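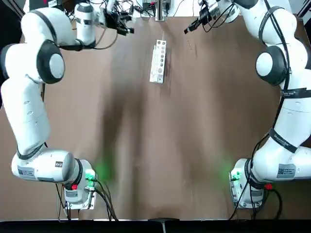 Notebook, Trinance team, July, 4:30 pm

Second long afternoon on the rack task and I'm writing this up while I still remember it (and before the bench gets handed over to the Kunance team, who are very keen to start). Quick recap for whoever missed the club meeting: for the Fairclough round both arms have to work at a white rack lying on the table, and points go for gentle handling. Knock the rack out of line and you lose the run. So most of today went on the approach, and hardly any of it on the fun stuff!

I started by running the homing routine on both sides and then re-teaching the waiting pose. My old one had the grippers lower than I liked. Genivaldo Damasceno had a look at my pose file and pointed out that I'd typed the wrist angle from last month's version, so that was an hour of my life. Fixed now, saved as pose 29. Please don't overwrite it – copy it first.

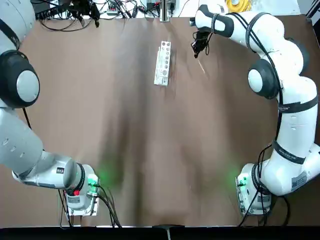
Can we still use the old pose files?
Only up to number 28, and only for the left arm. The right arm was re-zeroed, so anything older than that will send it to the wrong spot.

With the pose sorted I moved on to the side approach. The idea is to come in level with the fingers open and stop short, then creep the last bit at 30 percent speed. I like this much better than dropping in from the top, at least for the right arm, whose elbow has plenty of space to swing on that side. The other arm just waits its turn. I did try moving them both together and lost my nerve and hit stop. Something for a braver day, or for somebody with better reflexes than me. 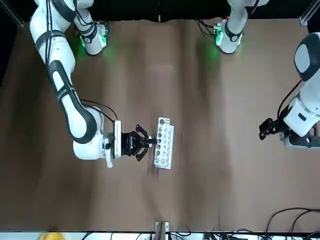 Left arm, from the top

The left arm gets the overhead approach, mostly so we have both ways in the bag when the Fairclough judges pick one. The script is atillow_top, named after the practice course, line 224 is where the height gets set. I changed that value three times this afternoon and I'm still not in love with it. Slower is safer but then we eat up the clock, and the whole run has to fit in 3 minutes. I think the real fix is a shorter path from the waiting pose, with one less stop on the way. Will sketch that tonight.

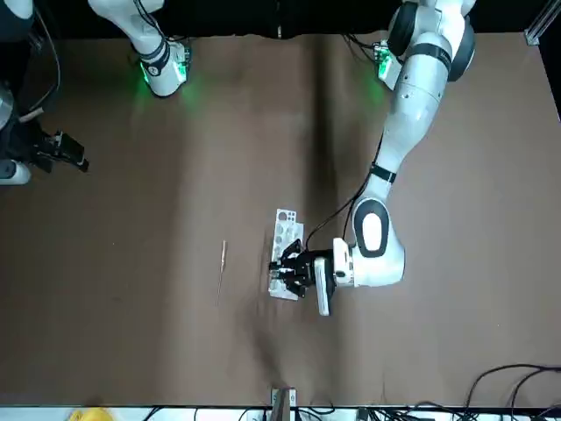

Who is running the bench next?
Kunance has it until supper, then it comes back to us. Log in with the team account and load pose 29 before you touch anything else.

Still to do: trim the path, write down the new speed settings on the shared sheet, ask Genivaldo how he names his backups (his folder is so much tidier than mine), and try the side approach again with the rack turned a little.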